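Gripper and wrist camera comparison, Galtitholm workshop

Posted Thursday, April 16, 2026 by Shona Bright

Over the winter we compared two parallel grippers, a suction tool and a pair of small cameras on the same arm. The page collects pictures from that work, with short notes for people who asked how the parts were set up. The full log is kept by Slamet Mandagi, who ran most of the trials and wrote the controller settings. It has 3553 entries, so only the main points are repeated on this page.

All the grippers were driven by the same Samovik controller. We kept arm speed and approach height the same for every tool, and changed only the closing force and the finger pads. Each tool got 80 picks per object, split over two sessions. The objects were a foam block, a short length of pipe, a folded cloth and a flat plastic card.

What we compared

Skunotach two-finger gripper. The heavier of the two. It closes slowly at the default setting and we ended up raising the speed for every test after the first. Good on the pipe and the block. The card was hard for it, as it was for everything with fingers.

Nghiêm two-finger gripper. Lighter, with a shorter stroke. The cable comes out at the side and has to be clipped to the wrist or it catches when the last joint turns. It did better than the Skunotach on the cloth, mostly at low force.

Suction tool. Only used for the card and the block. It missed 22 picks on the block, where the foam leaks air, and had very little trouble with the card. We did not try it on the cloth.

Wrist cameras. Two models, both small enough to sit behind the fingers. The wide one sees both fingertips at full opening. The narrow one gives a cleaner view of the object but loses the tips once the fingers are more than 47 mm apart – a problem if you want to check alignment before closing.

Notes on the setup

Mount the camera before you calibrate. We did it the other way around once and had to repeat a whole morning. Moving the bracket by even a small amount shifts the grasp point enough to miss the card.

Check the exposure with the table bare. A white surface pushes the automatic setting down, and dark fingers then turn into flat shapes with no edges. Slamet fixed the exposure by hand and left it there for all sessions.

Run the cable test before the first pick of the day. Turn the last joint to both limits with the fingers open, then closed.

Pictures

1. Wrist camera view, fingers open. The two black fingers come in from the lower corners with nothing between them, and the white tabletop takes up most of the view. The perforated panel is at top right. Views with both tips showing are the ones to use for checking alignment. 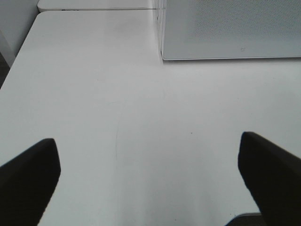 2. Changes planned for July

No picture for this one yet. We want to repeat the cloth trials with softer pads on both grippers, and add a thinner card. Slamet would also like to try a lower camera angle – the present one looks down steeply and makes it hard to judge how far the tips are above the surface.

The pad drawings and the controller settings are available on request. Write to Shona at the workshop and say which gripper you have, as the mounting holes differ.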